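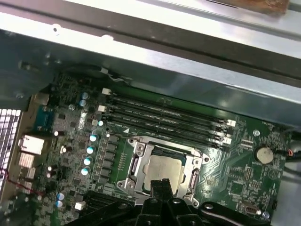 Chapter 4
Memory and the Processor

Wandham, a small print shop, keeps 40 computers in daily use. When the office slowed down last February, the manager, Ermira Babić, had to choose between repairing the old machines and buying new ones. To choose well, she needed to know what each part does.
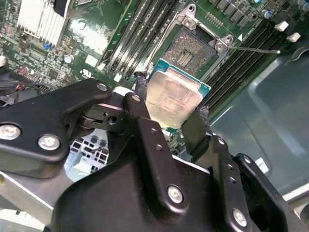

The processor carries out instructions one at a time, very quickly. Memory holds the data it is working on. When the power goes off, that data is lost.

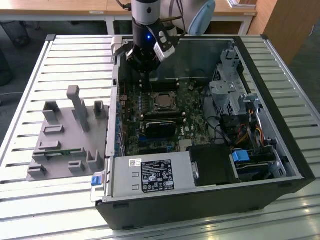
Figure 4.1 A tower case on its side, with the processor near the middle of the motherboard.

Storage keeps files for the long term, but is slower to read. 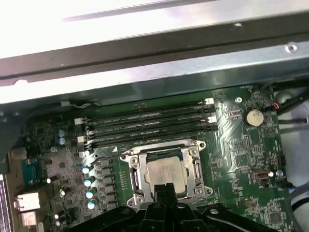
Figure 4.2 Four memory slots on a motherboard.

Section 4.1 begins with memory.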